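Fiken 41 Rigid Box File

Sold by Dilness Office Supply. Item group: filing and archive storage.

The Fiken 41 is a rigid box file for loose paper, bound reports and thin catalogs. It replaces the older Fiken 38, which had a softer lid and a metal catch that scratched shelf fronts. The 41 has a friction tab in place of the catch. Spare lids from the 38 do not fit.

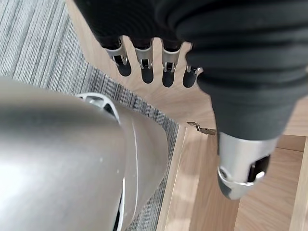 Dilness, October

Stock of the 41 is back to normal. Orders held over from the summer have shipped, and the limit of two cartons per account has been lifted.

Construction

The case is made from 2 mm gray board wrapped in coated paper. Corners are turned and glued, with no staples. The lid is hinged along one long side and opens flat, so the file can be loaded on a desk without holding it open. A paper strip inside the hinge takes the wear. On the 38 this strip tended to lift after a year or two of daily use; on the 41 it runs the full length and is glued under the lining.

The spring clip inside is optional. With the clip fitted, the file holds 292 sheets of standard copy paper. Without it, capacity depends on how tightly the paper is packed. We suggest leaving a finger's width of free space. An overfilled case bows at the lid and will not stand straight on a shelf.

Shelf fit

The 41 stands upright on any shelf with 13 inches of clear height. It can also lie flat, up to four high. Above four, the bottom case starts to take a set and the friction tab gets stiff.

It was sized for the Sugawara low cabinet, where a row of files stands behind closed doors with room above for a hand. It also fits the Vitano open rack, but the lip on the Vitano shelf covers the lower edge of the label. Place the label one line higher if that is the rack you have.

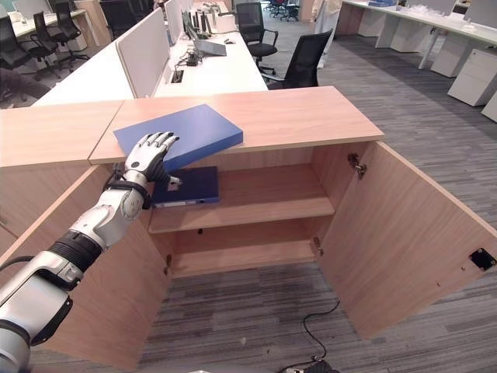 Labels are sold in sheets and peel off cleanly for the first few weeks. After that the adhesive sets and it is easier to put a new label over the old one. Permanent marker can be used on the label but not on the case — it will not come off the coating.

Testing

The hinge and tab were tested by Tetsuya Wada in our sample room. The lid was opened and closed 2,000 times with a full load and the clip fitted. The hinge strip held. The tab lost some grip but still kept the lid shut with the file on its side. A second sample was run to 2,045 cycles, at which point a crease showed in the lining next to the hinge. We did not continue past that.

No water test was done. The coating sheds dust and light spills, but the board is not sealed at the corners and should not be stored on a basement floor.

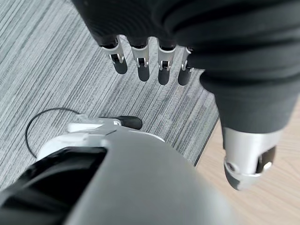
Ordering

The 41 is packed ten to a carton, one color per carton. Clips and label sheets are ordered separately. Mixed cartons can be made up on request — allow an extra week. Orders received by noon on Friday go out the same day.

For archive quantities or a sample case, write to Hiyori Kubo at the Dilness sales desk and include your shelf height and depth.

7 shares
2 comments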